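双腕マニピュレーションデータ収集事業 進捗報告書

提出日 2020年4月29日
事業名 Vudska(双腕作業の実演データ収集と学習基盤の整備)
報告者 Tadeusz Kalinowski
提出先 Nukeo 研究助成室

1 報告の範囲

本報告は、前回の中間報告以降に行った作業をまとめたものである。前回は機材の据え付けと遠隔操作系の調整までを報告した。今回は、卓上課題の定義、実演の収録、収録データの点検、および第一回の学習試行を対象とする。支出の明細は会計担当から別途提出する。

本事業の目的は、二本の腕を使う卓上作業について、人が操縦した実演を集め、模倣学習の方策を訓練できる形に整えることである。採択時の計画では、課題を四つに分け、合計2000本の実演を集めるとした。この目標に変更はない。

2 体制

操縦はIfeanyi NwankwoとDemyd Fedorukが担当している。収録ソフトウェアと時刻同期はArash Fallahi、データの点検と注釈はKonrad Ostrowskiが受け持つ。Kalinowskiは全体の進行と報告を担当する。前回報告で触れた操縦者の追加募集は、応募者の条件が合わず見送った。次の期間に改めて募集する。

操縦者が二名にとどまるため、操縦の癖がデータに偏って入るおそれがある。これについては6で述べる。

3 課題の定義

四つの課題は次のとおりである。

課題A ペンをカップに入れる
課題B ペンを腕から腕へ受け渡し、指定のカップに入れる
課題C ペンのキャップを外し、再び付ける
課題D 立方体パズルを両手で持ち替え、指定の面を上にして置く

課題Aと課題Bは同じ物品で行えるため、先に着手した。課題Cは予備収録のみ、課題Dは手順書の作成まで進んでいる。

課題Aの手順書は今回の期間中に二度改訂した。初版では「ペンを一本ずつカップに入れる」としか書いておらず、左右どちらの腕で取るか、どの色から始めるかが操縦者任せになっていた。Nwankwoは近いペンから取り、Fedorukは左腕側から順に取っていたため、同じ初期配置でも実演の流れが大きく異なった。第二版では色とカップの対応を指示文で与えることにし、第三版では両腕を交互に使う場合と同時に使う場合を分けて記録するようにした。現在の収録はすべて第三版による。初版で収録したものは破棄せず、版番号を付けて別に保管している。

課題Bの手順書は初版のまま使用している。受け渡しの位置を作業台の中央寄りと定めたほかは、持つ角度も渡す高さも操縦者の判断に任せている。ここを細かく定めると実演が単調になるとFallahiから意見があり、当面はこのまま進める。

4 収録の方法

操縦者は手元の小型腕を動かし、作業側の腕がこれに追従する。収録するのは、両腕の関節角、グリッパの開度、操縦側の指令値、および各カメラの映像である。映像と関節角は共通の時刻で記録し、収録後にずれを検査する。

一本の実演は、物品の配置、開始の合図、作業、終了の合図、片付けの順で進む。記録に残すのは開始の合図から終了の合図までとする。配置は毎回変える。初期配置を操縦者が自分で決めると、取りやすい向きに置く傾向が出るため、配置表を別に用意し、操縦しない側の担当者が表に従って置くようにした。配置表にはペンの位置と向き、カップの位置、物品同士の間隔の区分が記されている。

ペンの向きは特に重要である。キャップ側をつかむか軸側をつかむかで、カップに入れるときの手首の動きが変わる。配置表では斜めの配置を多めにし、腕と平行に近い配置を抑えた。
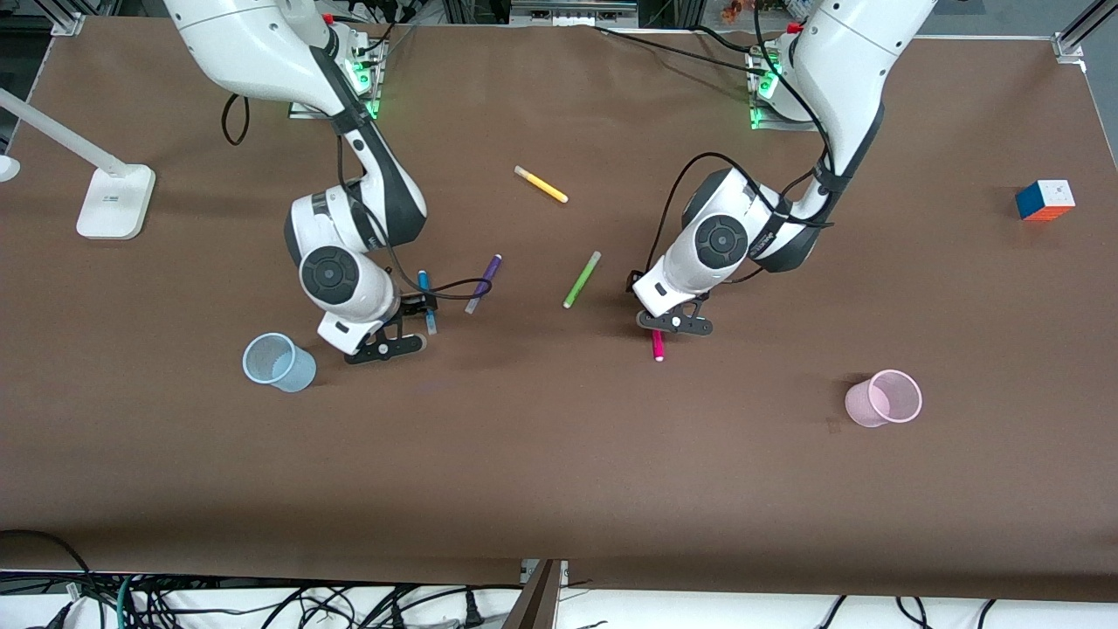 つかみ直しの扱いも定めた。一度つかんだペンを落とした場合、作業台の上に残っていればそのまま続行し、台の外に出た場合は中止とする。続行した実演は失敗扱いにせず、「回復あり」の印を付けて通常の実演と同じ場所に保存する。学習した方策は実行中に必ず位置のずれを起こすので、ずれた状態から立て直す例が含まれていることには価値がある。ただし、回復を狙ってわざと落とすことは禁じた。予備収録で試したところ、わざと落とす直前に腕の動きが不自然に遅くなり、方策がその遅さまで学んでしまったためである。

カップを倒した場合の扱いは、当初は一律に中止としていた。Ostrowskiの提案により、片方の腕でカップを起こして続行できた場合は保存することに改めた。該当する実演はまだ少なく、学習への影響は評価していない。

一回の連続収録は80本を上限とした。それを超えると、操縦者の疲れから終盤の把持が雑になる傾向が点検で見えたためである。上限に達する前でも、操縦者が申し出れば交代する。

5 収録データの点検

点検は二段階で行う。第一段は自動検査で、時刻のずれ、映像の欠落、関節角の不連続、グリッパの指令と実測の差を調べる。第二段は目視で、指示文と実際の動作が合っているか、終了の合図が適切な時点で出されているかを確かめる。

自動検査で最も多く見つかったのは映像の欠落であった。収録用計算機への書き込みが追いつかず、手首カメラの映像が途切れる。Fallahiが書き込みを二台の記憶装置に分けるよう改修し、以後の収録では欠落が大幅に減った。改修前の実演のうち、欠落が短いものは該当区間に印を付けて残し、長いものは除外した。

目視点検では、指示文の誤りが問題になった。色とカップの対応を配置担当者が口頭で読み上げていたため、聞き違いのまま作業が進み、記録上の指示文と動作が食い違う例があった。現在は指示文を操縦者の手前の画面に表示し、操縦者が確認の操作をしてから収録が始まる。食い違いのあった実演は、動作に合わせて指示文を書き直した上で、修正済みの印を付けた。

似た色のペンの取り違えについても記しておく。照明の条件によって、紫系と赤紫系のペンが映像上で近い色に写ることがある。操縦者は実物を見ているので間違えないが、注釈の担当者は映像しか見ないため判断に迷う。注釈の際は配置表を必ず参照することとし、色の呼び名を一覧にまとめて全員で共有した。

6 操縦者による差

点検の過程で、二名の操縦の違いを比べた。Nwankwoは接近が速く、把持の直前で一度止まる。Fedorukは全体にゆっくり動き、止まらずにつかむ。どちらも課題は達成しているが、両者を混ぜて学習すると、把持の直前で方策が迷うような小刻みな動きを示すことがあった。

対策として二つの案を検討した。一つは操縦者の識別子を学習の入力に加える案、もう一つは手順書で把持前の停止を統一する案である。前者はデータをそのまま使える利点がある。後者は今後の収録にしか効かない。今回は前者を試し、小刻みな動きが減ることを確かめた。ただし試行回数が限られており、結論とするには早い。

7 作業環境

作業台の天面は紙で覆っている。反射を抑え、どのカメラからも背景がほぼ一様に写るようにするためである。紙は使ううちに擦れ、ペンの跡も付く。当初は汚れるたびに張り替えていたが、背景がきれいすぎるデータばかりになることを避けるため、張り替えの間隔を延ばした。張り替えた時点は収録記録に残してある。

手首まわりの配線については、腕を大きくひねったときに線が張ることがあり、Fedorukが固定位置を見直した。腕の可動範囲に余裕ができた一方、たるみが手首カメラの視野に入ることがある。視野に入る量が学習に影響するかどうかは調べていない。床側の配線の整理は未着手で、次の期間に行う。保守の際に線をたどりにくく、点検に時間を取られている。

課題に使わない物品を作業台の端に置いたまま収録することは認めている。実際の使用場面では台の上に余計なものがあるのが普通であり、そうした条件も含めておきたい。ただし腕の通り道に入るものは収録前に取り除く。

8 学習の試行

課題Aの点検済み実演から200本を選び、第一回の学習を行った。学習にはBamura(本事業で整備している訓練用プログラム)を使い、評価は実機で行った。評価の配置は学習に用いなかった配置表から取った。

結果を定性的にまとめると次のとおりである。

孤立して置かれたペンは、おおむね安定してつかめる。
ペン同士が近い配置では、隣のペンに指が当たって位置をずらすことが多い。
カップの縁に先端が当たったとき、持ち上げてやり直す動作が出る場合と、押し込み続ける場合がある。後者は安全停止につながる。
両腕を同時に使う指示では、片方の腕が待ち続けることがある。

三つ目の押し込みは、データの側に原因があると見ている。選んだ実演を見直すと、縁に当たった後のやり直しがほとんど含まれていなかった。操縦者が熟練するにつれて縁に当てなくなったためで、習熟がかえって例の偏りを生んでいる。次の期間は、収録の早い時期の実演を意識して加え、変化を見る。

四つ目については、同時動作の実演で実際に片腕が待っている時間が長いことが分かった。操縦者が左右を同時に注視できないためと考えられる。手順書では、待つ腕をあらかじめ次のペンの上に移しておくよう定める予定である。

9 計画からの遅れ

課題Aの収録は予定どおり進んでいる。課題Bは遅れている。グリッパの指先に貼った滑り止めが受け渡しの動作で剝がれやすく、交換品が届くまで収録を止めた。交換品はDabbas社から納入され、その後は再開している。

課題Cは、キャップの固さがペンごとに異なり、片方の腕で軸を保持しきれない場合がある。予備収録では、固いペンを除けば人の操縦で達成できることを確認した。固いペンを除いて進めるか、把持力の設定を変えるかは未決である。把持力を上げると指先の摩耗が早まるため、Nwankwoが条件を変えて試している。

課題Dは手順書の作成に時間がかかった。どの面が上かを映像だけで判定する必要があり、注釈の手間が課題Aより大きい。指定できる面を絞ることで対応する。

全体としては、8月の最終収録までに目標本数に達する見込みに変わりはない。ただしこれは、操縦者を一名追加できることを前提としている。追加できない場合、課題Cの本数を減らし、その分を課題Bに充てることを提案したい。課題Bの実演は受け渡しと投入の両方を含み、ほかの課題への転用もしやすい。

10 次の期間の作業

課題Bの収録を優先し、課題Aは近接配置と縁への接触を含む例に絞って補う。
課題Cの把持力の条件を決め、本収録に入る。
課題Dの試験収録を行い、注釈にかかる時間を測る。
操縦者の募集を再開する。
床側の配線を整理し、配線図を更新する。
操縦者の識別子を加えた学習を、課題Bにも適用する。

11 確認をお願いしたい事項

第一に、9に記した本数配分の変更について、操縦者を追加できなかった場合に認められるかどうかをご回答いただきたい。合計本数は変更しない。

第二に、初版の手順書で収録した課題Aの実演を、成果物の本数に含めてよいかをご確認いただきたい。当方としては、版番号を明示した上で付属データとして提出し、本数には含めない扱いが適当と考えている。

第三に、データの公開時期についてである。採択時の文書では事業終了後とのみ記されている。課題Aについては点検が先行しているため、終了を待たずに一部を公開することも可能である。公開する場合は、操縦者の声が入った音声記録を除き、映像と関節角、指示文、版番号、回復の有無、配置表の該当番号を含める。公開用の説明文書はOstrowskiが下書きを進めており、ご希望があれば現時点のものをお送りする。

本報告の内容に関する問い合わせはKalinowskiまで。収録形式の技術的な事項はFallahiが直接お答えする。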